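The Colour of Nothing Much

There is a shade of brown that no child has ever asked for. It sits somewhere between a school blazer and a pond, and for the past two years it has been creeping across the walls of people who used to have white ones. I know this because I live in Kutcombe, where we get everything late, and it has now reached the chip shop.

The paint people call it olive, or umber, or tobacco, or something involving a mushroom. At Pistberg, whose colour card runs to 352 shades and folds out like a map of a country you can't afford to visit, there is a whole column of it. Half of the names sound like weather and the other half like a disappointing soup. I bought a tin in May, after standing in front of the rack for most of a lunch hour, and I have been trying to work out why ever since.

My mother's kitchen was this colour. So was her car, her casserole dish and a large part of her wardrobe. In the seventies you couldn't get away from it. Then one day everyone agreed it was horrible, and a great many perfectly sound bathroom suites went into skips. I was brought up to believe that drab brown was a kind of illness the country had got over. To see it come back at £60 a tin is like meeting the school bully and finding he's now a vicar.

The older history is better. Brown was the cheap colour, the one you got if you couldn't pay for another. Walnut husks, onion skins, bark, mud: anyone with a pot and a bad smell to spare could make it. Undyed wool came out brownish anyway if your sheep were that way inclined. Red and purple were for people with land. Brown was for the people who worked on it, and it had the further advantage of arriving already the colour of the dirt.

Then the army had it. Put a bit of green in brown and you get a colour designed to be overlooked, which is an odd thing to want on a wall you are paying to have looked at. Generations of trousers, tents, tins and lorries were turned out in it, and the surplus shops sold them on to students, who wore them to protest against the army. 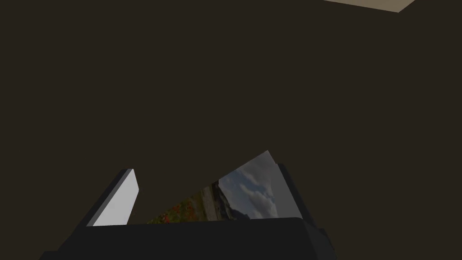

Olive-brown in bulk, with a sliver of cream at the top right.

I went to see a house in Urville where the owners had gone the whole way. Walls, doors, skirting boards, ceiling, radiators, all in the same brown. Decorators call this drenching. You walk in from the hall and your eyes take a moment to find the corners. It was, I'm sorry to say, lovely. The lamps looked warmer and the books looked cleverer. Everyone's skin had a faint glow, as though we'd all been on a modest holiday. I dropped a biscuit on the rug and it vanished completely, and for all I know it's there now.

What the magazines leave out is four o'clock in the afternoon in November. A white room gives you a little help at that time of day. A brown one draws the curtains for you. The Urville house had 20 lamps on the ground floor alone, a figure supplied with some pride, and I thought about the electricity bill all the way home.

My own room took three coats. The first made the wall look as if there had been a leak. The second made it look as if there had been a leak and somebody had tried to hide it. Between the second and the third I lost my nerve and went out to dinner at Tatlı, which does a very good lamb stew and has walls the colour of the stew. I must have eaten there a dozen times without noticing. I noticed that night, and ordered another glass of wine, and looked at the wall for a while. They had stopped it a hand's width short of the ceiling and finished with a band of cream, and it made all the difference. I went home and did the same with a roll of masking tape and a ladder I don't trust.

I should say something about sample pots, because I now own more of them than is decent. The small square you paint on the wall tells you nothing. Against white, every brown looks like a stain. You need to paint a big sheet of card, prop it in the corner and walk past it for a week at different times of day, pretending not to look. Mine went green in the morning and nearly purple under the reading lamp. It never once matched the picture on the card, and I've stopped holding that against it.

Nor should you ask your friends. Mine were split between those who said "cosy" in the voice people use about very small flats, and those who said "brave". One stood in the doorway for a long time and asked whether it was the undercoat.

The trade, naturally, has an explanation. The world is alarming, so we want to live in burrows. I have heard this said about brown, and also about bouclé armchairs, soup, log burners and the return of the dressing gown. It may even be right. But grey was explained in just the same way ten years ago, when it was calming, and so was magnolia, back when it was clean. People get bored. They've looked at one wall for long enough and would like to look at a different one, and the cheapest way to arrange that is a roller.

I have also been told, by a man in a paint shop with a good deal of it on his jumper, that the next thing is yellow. A proper yellow, he said, like custard. He already had the tins in, stacked by the door where the brown used to be. The brown had moved down the back, next to the creosote, with a small orange sticker on the lid.

I bought two more tins for touching up. The room is finished now, apart from behind the radiator, and the cat, who is the same colour, has to be found by feel.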